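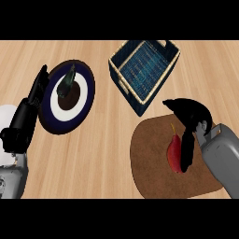

When will the Skerkside map collection be open to readers again?

The reading room reopens for map orders once the rolled sheets have been flattened and checked against the catalogue. Items already in drawers may be requested now, with two working days' notice.

Office Diary, Skerkside Local Studies Library
May 13, 2025

The morning was given over to the rolled sheets from the former Harbour Office. The first group, which had been in the humidity chamber overnight, was taken out shortly after nine and laid between blotters. Most relaxed without difficulty. Two of the linen-backed plans remained stiff along the outer turn and have gone back for a second period at a slightly lower setting. The old varnish on one of them has a tacky feel, and staff were reminded that varnished sheets are to be kept apart from the others and not placed under weight.

The collection stands at 2,321 sheets by the printed handlist. The handlist was last revised before the Harbour Office deposit and cannot be relied upon for the final drawers. A corrected total will be entered in this diary when the drawers have been checked. Of the Harbour Office deposit, 202 sheets are rolled and the remainder arrived flat, in portfolios. The rolls had been stored upright in a cupboard beneath a stair, and the lower ends are worn and in places torn. Tears of less than a finger's length are to be left alone for the present and noted on the slip.

Cataloguing continued in the afternoon. The series of Watum valley surveys has given some trouble. There are three sets bearing the same title, drawn at different scales, and the sheet numbers run from east to west in one and from west to east in the others. An earlier member of staff appears to have merged them in pencil at some point, with the result that sheets lying side by side in the drawer are several miles apart on the ground. It was agreed to restore the original numbering, to retain the pencil number in the notes field, and to make no erasures.

The sheet covering the weir is of particular interest. It shows the river before the lower channel was cut, with the mill lane running straight down to the bank and a ford marked where the footbridge now stands. A later hand has added field names in red ink. Several of these do not appear in any of the tithe papers held at this library. The names have been transcribed as written, including "Long Wether" and "Far Wether", and the spelling has not been brought into line with the modern signboards.

Correspondence. A reader asks whether the library will lend original plans for a display in the village hall. The reply was that originals do not leave the building, but that copies can be supplied at the usual charge. A second letter concerned the boundary of a garden at the top of Skerkside. The standard wording was sent, to the effect that historic maps show features as surveyed and do not settle matters of ownership. The writer was invited to consult the relevant sheets in person.

The scanning supplier, Trutico, has returned the sample files. Resolution is set at 600 dots per inch for manuscript plans, as requested in April. The colour is satisfactory on the paper sheets and rather cold on the linen ones, where the cream ground has come out nearly grey. The files have been sent back with a note and a request that the colour chart be included at the edge of every scan. No further batches will be released until the second sample has been approved.

New plan chests. Aasen confirms delivery of the last two cabinets by the goods entrance. The doors to the lower store will have to be taken off their hinges for the purpose. The floor loading has been examined and the cabinets may stand against the north wall only. The drawers are shallow, and it is recorded again that no drawer is to be filled to the top, however pressing the need for space. Overfull drawers were the chief cause of damage in the old store, where the uppermost sheet caught on the frame each time the drawer was opened.

The folders ordered for the large sheets have arrived in the wrong size. They are long enough but too narrow by the width of a hand. They will be kept for the street plans and the correct size has been ordered again. The supplier has accepted the error. Work on the estate maps is accordingly put back, and the estate maps will stay in their present wrappers.

Environmental readings in the lower store were steady through the day. There was a short rise in humidity after the goods door had been left standing open during the rain. The door has since been fitted with a notice. The reading in the upper store was not taken at noon owing to a flat battery in the meter, and the gap has been marked on the chart.

Outstanding at the close of the day: the two linen-backed plans, the second colour sample, the order for wider folders, and a decision on whether the railway sections should be described singly or as a set. The key to the west drawers has been returned to the safe. The humidity chamber was refilled at five o'clock and left running with the next group of rolls inside.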